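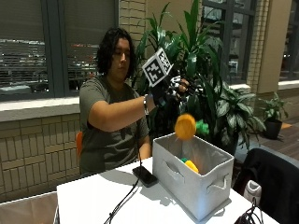

**Figure 2.** Seated person with a black hand-worn device and a printed marker block.

## 4. Relief pitchers and the late price

### 4.1 The question

In the previous section we treated the price before the first pitch as one number. This is a usual simplification, but it hides a problem which is familiar to everybody who follows baseball prices during a series. The starting pitcher is announced early, and his name is in the price from the first moment. The relief pitchers are not announced. A club may come to the third game of a series with a tired bullpen, and the public learns of this only if it reads the box scores of the two games before. We ask in this section if the price includes this knowledge, and if so, at what hour it enters.

The question is a different one from the question of home advantage in section 3. Home advantage is the same on each night of the series, while the state of the bullpen changes from night to night. For this reason we can compare a club with itself, in the same park and against the same opponent, and many other differences fall away.

### 4.2 Games and prices

Our sample comes from the Stonard League, a regional league with 28 clubs. We kept only games which were the third of a series of three or more, and for which a complete pitching record exists for both of the earlier games. Games stopped by rain before the end of the fifth inning were removed, as were all second games of a doubleheader. After this selection 829 games remained.

Prices were taken from the Watari archive, which stores each change of the quoted odds together with its time. We used the first price of the evening before the game, the price at noon, and the last price before the first pitch. When the archive held two changes in the same minute, we kept the later one. For a small number of games at Sakby the archive has no noon price. We did not fill this gap with an estimate — these games are used only in the comparison of the first and the last price.

All prices were changed into probabilities in the ordinary way, and the margin of the bookmaker was removed by dividing each probability by their sum. We are aware that this method gives slightly too much probability to the weaker side when the favorite is very strong. In the present sample strong favorites are rare, and the other two methods that we tried moved no result of this section in a visible manner.

### 4.3 Measuring the load

We define the load of a bullpen as the number of pitches thrown by its relievers in the 48 hours before the first pitch. Pitches thrown by the starters of the two earlier games do not count. A starter who entered in relief, for example in extra innings, is counted as a reliever for that night. Warm-up throws are not recorded in the league and so could not be used, although managers often say that these throws also cost something.
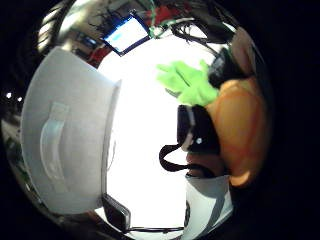 The raw load has a weakness. A club with ten relievers can carry more pitches than a club with seven, and a long man who throws two quiet innings with a big lead does not make the bullpen weaker in the same way as a closer who works two nights in a row. We therefore computed a second measure, in which the pitches of each reliever are weighted by his share of the late innings of close games during the season so far. In April this share is based on very few games, and here we used the share of the year before. Relievers without any earlier season received the average weight of their club.

The two measures agree in most games. They disagree mainly after one-sided games, where the raw load is high and the weighted load stays low. These are the most useful games for us, for a bettor who only looks at the number of pitches would draw the wrong lesson from them.

### 4.4 Model

The result of the game is modeled with a logistic regression. On the right side are the probability from the price, the difference in weighted load between the two clubs, and a term for the park. If the price already includes the state of the bullpen, the coefficient of the load should be zero. We fitted the model three times, once for each hour at which the price was taken, and kept everything else equal.

Games of the same series are not independent, but each series gives only one game to our sample, so this causes no difficulty. Games of the same club are a more serious matter. We computed the intervals by drawing whole clubs with replacement, 1,000 times, and fitting the model again on each draw.

### 4.5 Results

With the price of the evening before, the load has a clear negative coefficient. A club with the more tired bullpen wins less often than its price says, and the interval does not contain zero. At noon the coefficient is smaller but keeps its sign. With the last price it is close to zero, and the interval is wide on both sides. The market seems to learn the state of the bullpen, and it learns it mostly between noon and the first pitch.

The raw load behaves differently. Its coefficient is small at all three hours, and at the last price it even becomes slightly positive. One reading is that part of the public reacts to the number of pitches alone and moves the price too far after one-sided games. The sign is not stable when single clubs are left out, however, and we do not wish to build much on it.

The park term matters at one place only. Michalski Park is the smallest park in the league, and late leads are lost there more often than elsewhere. When its games are removed, the coefficient of the load at the evening price becomes smaller by a little, and it is still different from zero. We also tried a model in which the load may have a separate effect in each park, but the sample is too thin for this and the estimates moved strongly from one draw to the next.

A last check concerns the starters. A manager who knows that his bullpen is tired may leave his starter in the game longer, and the effect of the load could then appear already in the sixth inning. We repeated the fit with the score after five innings added to the right side. The coefficient of the load at the evening price did not change its sign, which suggests that the loss comes late in the game, when the relievers themselves are on the mound. How the prices quoted during the game respond to the same load is treated in section 5.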